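Fleece Mittens and Gloves: Frequently Asked Questions
Halow Outdoor Basics – Care and Sizing Help

Last updated May 2024

How do I wash fleece mittens?

Turn them inside out and wash on cold with a mild liquid detergent. A gentle cycle is best. Put them in a mesh bag if you have one, especially if there are towels or jeans in the same load. Do not use bleach.

Can I use fabric softener?

No. Softener leaves a coating on the fibers, and the mittens will feel flat and a little greasy after a few washes. Dryer sheets do the same thing. If you have already used softener, wash the pair again with detergent only and give them a second rinse.

Can they go in the dryer?

We recommend air drying. Lay the mittens flat on a towel or rack and pull the thumbs out so they don't dry folded against the palm. If you must use a dryer, use the no-heat setting. Do not put them on a radiator or right in front of a heater. Fleece can melt or go stiff, and it will not recover.

My mittens are pilling. Is this a defect?

Usually not. Brushed fleece pills with wear, mostly on the palm and the inside of the thumb. Steering wheels, backpack straps and snow shovels all speed it up. A fabric shaver on its lowest setting will take off most of the pills. Keep the mitten flat on a table while you shave it, work in short strokes and stay clear of the seams. You won't get the original smooth finish back, but the mitten will be just as warm.

If the fabric has worn thin or you can see light through it, contact us.

Light colors look gray in some spots. Are they dirty?

Not always. The nap on brushed fleece lies in different directions, and the lower part of a mitten can look darker than the top depending on the light. Brush it with your hand or a soft clothes brush and look again. If the mark stays put, dab it with cool water and a drop of dish soap, let it sit for 5 minutes, and rinse.

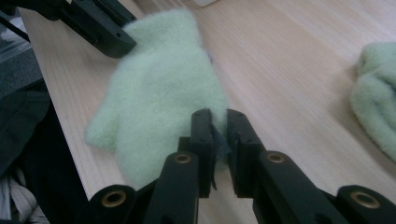 Mint-green fleece mitten laid flat, with a bit of navy fabric at the cuff.

How do I check the size before I buy?

Measure around your hand at the widest point, leaving out the thumb, then measure from the wrist crease to the tip of the middle finger. Compare both numbers to the size chart on the product page. If they fall in different sizes, go by the length. Your fingertips should not press against the end of the mitten – a little air space there keeps you warmer.

What is the difference between the Stoltham and the Urban?

The Stoltham is our thicker mitten, made for standing around outdoors: bus stops, ball games, dog walks. It has a long cuff that goes under a jacket sleeve. The Urban is thinner, with a short cuff, and fits in a coat pocket. Both come in adult and child sizes. The Stoltham comes in 4 colors and the Urban in 3.

Are they waterproof?

No. They handle dry snow well enough, but they will soak through in rain or wet snow. For those days, wear them under a shell mitten. The Ultwood shell fits over either style if you order it one size up.

Can I cut out the label?

Yes, but check the stitching first. If the label is sewn into a seam, snip it close to the edge and leave the seam thread alone. Write down the size before you throw the label away. We ask for it on all exchange forms.

I lost one mitten. Do you sell singles?

We keep a small number of singles from returned pairs. Send us the style, size, color, and whether you need a left or a right. We can't promise a match. Colors change every August, and older shades are hard to find after that.

How should I store them for the summer?

Wash and dry them completely, then store them flat in a drawer or a cloth bag. Don't press them under heavy items, or the nap will stay crushed. Clipping each pair together at the cuff saves some hunting in the fall.

How long do I have to exchange a pair?

You have 5 weeks from delivery. The mittens should be unwashed and unworn outdoors. Trying them on indoors is fine. Use the exchange form in your account, or write to us through the contact page with your order number.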